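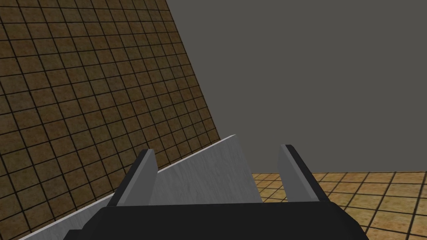
Simulated view: gripper, pale gray board, tiled floor.

# Hestier Bakes

Plain-text baking recipes, 1592 of them, collected from the Odik recipe swap and cleaned up by hand, mostly mine, mostly at night.

## What you get

One recipe per file. Title, yield, oven temperature, ingredients, steps. Cups and sticks were left alone. Life is short.

## Known problems

- 50 recipes never say how long to bake. "Until done" was kept as written.
- Seven banana breads are the same banana bread.
- The Engebretsen rye cake calls for 4 cups of cardamom. Please don't.

## License

Share it freely, credit Jirnham Kitchen Archive, and send corrections with the file name.

Filed under: Baking, Data
4 comments | 7 shares

Related
Hestier Soups
Odik Pie Crust Index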